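Keeping a Behavior Log Before a Specialist Visit

Last updated September 2019

A behavior log is a dated record of what a child did, when it started, how long it lasted and what was going on beforehand. This page covers setting up the log, filling it in, and reducing it to a summary a doctor can read during a normal appointment. The method works on paper or in a spreadsheet. It is written for parents, but a teacher or aide can use the same form.

What you need

A bound notebook or a spreadsheet file
A clock or watch with a seconds display
A current list of medications with doses and times
The date of the next appointment

Loose sheets are a poor choice. They get out of order and pages go missing. If you use a notebook, number the pages before the first entry.

Step 1. Choose what to record

Pick two or three behaviors. A log that tries to catch everything is usually dropped within a week. Write a definition for each one on the inside cover, in words another adult could apply without asking you.

Weak definition: Bad mood.
Usable definition: Yelling or crying that lasts longer than one minute and does not stop when spoken to calmly.

Do not change a definition partway through. If it needs changing, draw a line across the page, write the new definition with the date, and treat the entries after the line as a separate set.

Step 2. Set up the columns

Use these seven columns in this order:

Date
Start time
Length in minutes
Behavior (use the short name from your definitions)
What happened right before
What adults did
How it ended

Keep sleep on its own page, with three columns: lights out, asleep by, awake at. Night wakings go on the same line in the margin. Medication changes also get their own page. Write the old dose, the new dose and the date of the first new dose. A missed dose is entered the same way as a change.

Step 3. Make the entries

Write each entry the same day, and within the hour if possible. Times written from memory the next morning tend to drift toward round numbers. If you did not see the start, write "start not seen" in the time column and leave the length blank. A blank is more useful to the reader than a guess.

Record what was seen and heard. "Threw shoe at door, said he hated the house" is an entry. "Was trying to get attention" is an opinion, and it belongs in your questions for the doctor.

Also record the days with nothing to report. Write the date and "none." Without these lines the doctor cannot tell a quiet day from a day when no one filled in the form.

Step 4. Get the school side

Ask the teacher for the same information in the same columns. Most schools will not keep a seven-column form. A cut-down version with time, behavior and what happened before is enough. Send the blank form on a Friday and ask for it back the following Friday. Attach it to your own log unedited. If the school's entries disagree with yours, leave both as they are. A child who has a hard time in one place and not the other is information the doctor will want.

Step 5. Total the log

Stop logging 2 days before the appointment and total what you have. For each behavior, work out:

Number of entries
Shortest and longest length
Median length
Number of days marked "none"
Most common time of day

To find the median, list the lengths from shortest to longest and take the middle one. With an even number of entries, take the middle two, add them and divide by 2. The median is preferred over the average for this purpose. One very long episode can pull an average up and make an ordinary week look worse than it was.

Our own log for the visit in May ran to 126 entries. The longest episode was 50 minutes. The median was 6. Both numbers went on the summary, side by side, and the doctor asked about the 50-minute one first.

Step 6. Write the one-page summary

Put the totals at the top, the medication list under them, and your questions at the bottom. Limit the questions to four. Place the most important one first in case the visit is cut short. Bring the full log, but do not hand it over unless asked.

Some offices accept the summary ahead of time. Ours uses a portal called Vondarano, and its message box stops at 4,000 characters, spaces included. Paste the totals and questions into the box and leave the rest for the visit. Offices on the Kelard portal take a file upload instead. Check that the file opens on a phone before you send it. 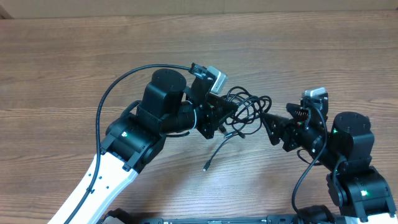
Mixed entries are the most common fault at this stage. An afternoon may contain a refusal, a yelling episode and a second refusal, all written on one line with one start time. Looked at later, the line is a tangle of thin black cable on a tabletop: every piece is the same color and it is hard to say which end belongs to which. Go back to the line and give each behavior its own row. Use the time you are sure of for the first row and write "after above" in the time column for the others. Do not total lengths for the rows you had to split.

Common problems

Entries stop after a few days. Cut the number of behaviors to one and continue. Do not try to fill in the missed days.

Two adults record the same episode. Keep the entry made by whoever saw the start. Put a line through the other, leaving it readable.

The child wants to read the log. Decide on this before you start. Entries written in plain, factual language are easier to share. Older children can be given a column of their own, headed "What I think happened."

The doctor does not look at it. Read the first question aloud and give the number that goes with it. If you are asked for more, the page is ready.

After the visit

Write down any changes the same day, on the medication page or on a new page headed "Plan." Note who is to do what and by when. Start the next set of entries on a fresh page, with the definitions copied over in full.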